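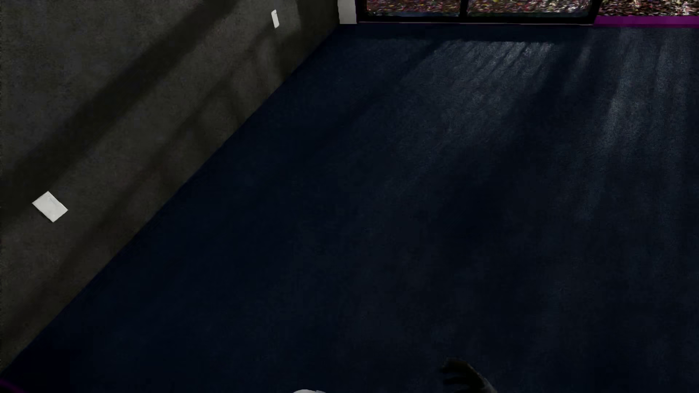

Navy carpet in the back bedroom - have I made a mistake?

Posted in: Floors and Flooring

TsionM
Evening all. I've been reading this board for months and finally have something to ask. We moved into a terrace in Lolbridge in February and the back bedroom had the most miserable beige carpet you ever saw, with a big tea-coloured patch by the door. My husband wanted boards, I wanted something soft for getting out of bed in winter, and as I was the one making the phone calls, we are having carpet.

I've set my heart on a dark navy, short pile, from the Randari range. I've had the sample on the windowsill for a fortnight and I love it more every day. But my sister came round and said, in that voice sisters have, "Well, you'll see every crumb." Now I can't stop thinking about it. The room is small and gets the sun in the afternoon. We have a cat (mostly white, I'm afraid) and two children who are not supposed to eat upstairs, and do.

Has anyone lived with navy? Would you do it again?

henok_b
Hello Tsion and welcome! I fitted carpets for years before my knees had other ideas, so take this for what it's worth. Your sister is right, I'm sorry to say. Navy and black are the two I used to try and talk people out of. Pale fluff, cat hair, talc, bits of tissue, it all sits on top and looks at you. A mid grey or a heathery blue with a fleck in it will forgive you a great deal more.

The other thing is the sun. If it comes in strongly, ask the shop outright how the dye stands up to it. I've lifted a bed out of a room and found the dark shape of it left behind on the carpet.

Yabsira Tufa
I'm going to disagree with Henok, and I do it with love because he sorted out my stairs for me on here last year. We've had navy in our bedroom for ages and I wouldn't swap it for anything. Yes, you see the fluff. You also see it on cream, only then it's dark fluff! At least with navy I know when it needs doing, and a short pile comes up lovely with a quick go over. Ours is a cheap one from Plornell and it still looks smart.

What I would say is think about the walls before you think about the crumbs. We had magnolia at first and it looked like a school office. We went to a warm white and the whole room cheered up.

henok_b
Fair enough Yabsira, and I'm glad the stairs are holding. But you haven't got a white cat.

Yabsira Tufa
I have a husband who goes grey all over the bathroom every time he trims his beard. It's much the same.

Ibsa G
Can I put in a word for the underlay, seeing as this is where people always save the wrong money? My mum had a really good carpet put down over the old underlay, which had gone to biscuit, and it never felt right from the first day. I'd sooner have a middling carpet over a decent underlay than the other way about. We paid an extra £200 for the better stuff when we did our landing and I've never once been sorry.

Also get the fitter to measure himself. I did it with my own tape and came up short by the width of the door recess, and had to go back to the shop with my tail between my legs.

TsionM
Oh this is all so helpful, thank you. Ibsa, I hadn't given the underlay a thought, I assumed it simply stayed where it was! I'll have a look under the corner tomorrow. The man from the shop is coming to measure at 2 so I'll ask him about fading as well.

Yabsira, what did you do about skirting boards? Ours are a sort of yellowed gloss. I was wondering about a dark grey on the walls too, but I may be getting carried away.

Yabsira Tufa
White satin on ours, two coats. And no to dark grey from me, not in a small room with navy underneath. You'd be feeling about for your slippers.

Meron Tsegaye
Late night lurker here. I have dark grey walls in a small bedroom and I find it wonderfully restful, so please don't be put off. It's a room for sleeping in! Get a tester from Lemma and paint a big piece of lining paper, then move it round the room at different times of day. Mine looked almost brown in the morning and I nearly gave up on it.

henok_b
Lining paper is a good tip. Do the same with the carpet, Tsion - ask for a bigger offcut, put it on the floor where the sun lands and let the cat sleep on it for a week. Then you'll have your answer about the hair.

TsionM
She's already asleep on the small one. I've hoovered it twice. I still love it, so I think I'm having it, and my sister can bring her own slippers. Will report back on the underlay.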